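On 8/6/22, Đạt Cao wrote:

> Has anyone on here resewn the leech of an older dacron sail at home? Mine has 56 inches of stitching gone between the second and third batten, and the loft at Dukthorpe can't take it until April. The cloth still feels sound. I have a domestic machine and have never used a palm.
>
> Also, which thread? The chandler only had Vonura, in two weights.

Đạt,

I did the same job on my main the winter before last. If the cloth is sound you can do it by hand without trouble. It's slow — I managed 20 inches in an evening once I had the rhythm, and less than that on the first night.

Get the heavier of the two threads. The light one is fine for telltale patches and cover repairs but it chafed through on my batten pockets in a season. Wax it even if the label says it's already waxed.

Use the old needle holes where they're still round. Where they have torn into each other, move over and start a fresh row. Put double-sided seam tape down first or the two layers will creep, and you'll end up with a pucker at the bottom that you can't get out.

A domestic machine will go through 2 layers. At the batten pockets you'll have 4, plus the tape, and mine stalled there every time. I broke needles until I gave up and went back to the palm.

For the tight spot inside the pocket end, where a straight needle won't turn, use a curved one and hold it in pliers. Keep your stitches small there and don't pull hard on the thread.

I still have the spare palm that Mahasneh passed on to me, and most of a roll of tape. I'll be at the Odard slip next weekend putting the cover back on, so you can pick them up then. Bring the sail if it's off the boom and I'll look at the leech line too, as they often go in the same place.

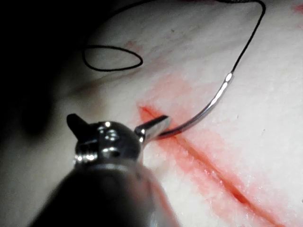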